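The big table gets a new job

Those of you who have been with us since the Cerkwood days will remember the long beige table, the one we used for seed sorting and later for that enormous jigsaw puzzle (still missing its corner, if anyone has it at home). Starting in March it will be our swap table, and I couldn't be happier about it!

The idea came from Shanti Mathur, who had been carrying a bag of good yarn from house to house for most of the winter, trying to find somebody who would knit with it. Surely, she said, there ought to be one spot where you can set a thing down and let the right person come along. We talked it over for far longer than we needed to — there was cake — and settled on something very simple. Small things go in the basket: buttons, spools, keyrings, packets of seeds. Anything with more than one piece goes in a box, so that the pieces stay together and you don't get home with half a sewing kit. Please keep it to 2 items per visit for now, and take home whatever hasn't found a taker after 4 weeks.

I do have a soft spot for the basket. I know plain plastic tubs are easier to wipe out, and a few of you have told me so, but an orange basket is a cheerful thing to walk up to on a gray morning, and you can spot it from the door.

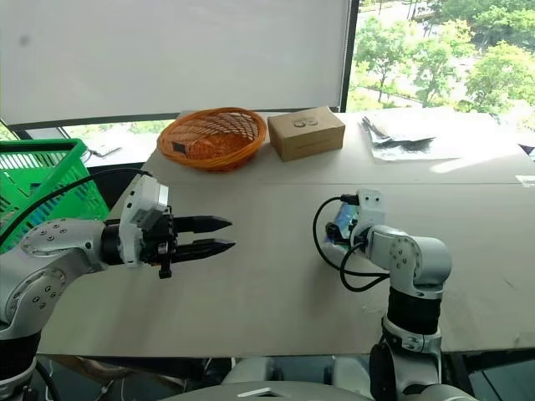

The swap table, with the orange basket and a small cardboard box toward the back.

We could still use a few more small boxes, shoebox size or under, with lids if you have them. Drop them off any time before noon. And if you have a nice hand for lettering, Shanti would love help with the labels. She has bought 100 of them, and her own handwriting, she says, is best kept for grocery lists.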